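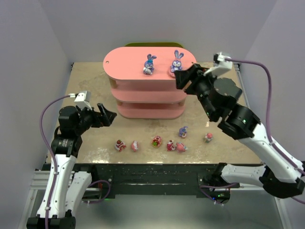
Souad Shehata looks after the two-arm cell at Zolport, and has done for 34 months. The cell puts small figurines on shelves and takes them off again. Most of her work happens before either arm moves. I went to see her in December, at half past seven in the morning, when she does her checks.

"People expect me to start with the software," she said. "I start with a hex key."

The first job is the bases. Each arm is bolted down at its base, and she goes over every bolt by hand. She doesn't use the torque wrench for this unless one of them moves. If it does, she marks it with a paint pen, writes it in the book and recalibrates that arm before it is used again.

"A base that has shifted by a hair gives you a gripper that's out by a couple of millimetres at full reach," she said. "With a box you might get away with it. With a rabbit's ear you don't."

The rabbits are the usual test piece. They are blue and purple bunnies with tall upright ears, and they go on the top tier of a pink three-tiered shelf with rounded ends. Shehata likes them for checking because an ear is narrow and a bad approach will clip it. She brings the right arm down beside the bunny at the right end of the board, slowly, and stops it there to look at the gap from the front and then from the side.

"I want it close and I want it not touching. If I can't tell by eye, I slide a bit of card in."

After that come the cables. Each wrist carries a white camera mount, and a purple cable runs from it down along the links. This is where she has had most of her trouble. The first set were tied too tightly at the wrist, and the connector on the left arm failed twice in one month. Lahcen Zaki, who builds the fixtures and shares the cell with her, worked out that the cable was being pulled each time the wrist turned fully outwards.

"We'd changed the camera," Zaki said. "We'd changed the port on the computer. I'd written a long and quite rude email to the supplier. Then I sat and watched the wrist go round for ten minutes and you could see the cable go straight."

They now leave a loop at the top and tie the rest down the arm. Shehata turns each wrist to both ends of its travel every morning and watches the loop. If it catches on a joint housing it is too long, and she takes some of the slack back through the ties.

The cameras are checked next. She compares a saved picture from each wrist with the live one and looks for any tilt. The mounts are printed in the workshop from a design of Zaki's that he calls Anik, after a cat, and he is on version two. The first version cracked at the screw holes.

"It cracked where I said it would," said Shehata.

"It did," said Zaki.

The grippers get a wipe with a dry cloth and are opened and closed a few times. She listens while they do it. A gripper that needs attention has a faint click near the end of its travel, she told me, though I couldn't hear one on either arm. She opens the left one wide and leaves it pointing across the table while she works on the right, so that she can see both of them and neither is in the other's way.

There are small green lights on the hardware, and I asked whether they told her the arm was ready.

"They tell me it's got power," she said. "I wouldn't read more into it than that."

The last part is laying out the table. The smaller pieces go in front of the shelf in a loose row: the red-and-white cakes, the pink figures, a little blue bunny on a pink base. She doesn't line them up neatly, and some go down on their sides on purpose. Zaki used to set them out on a paper template. They stopped when they found the arms did well on the template and badly everywhere else.

All of it goes into a hardback notebook kept on the windowsill. The cell has logged 3088 runs so far, and every fault is written down against its run number, with what was done and who did it. There was a tracking system called Linska for a while. Shehata still fills it in, at the end of the week, from the book.

I asked what she would change if she had the money. She wanted a spare wrist for each arm, already wired, so that a cable fault would mean a short stop instead of a lost afternoon. Zaki wanted a better chair.

By ten past eight she had finished. One bolt on the left base had taken an eighth of a turn, so she put the paint pen back in her pocket and started the calibration.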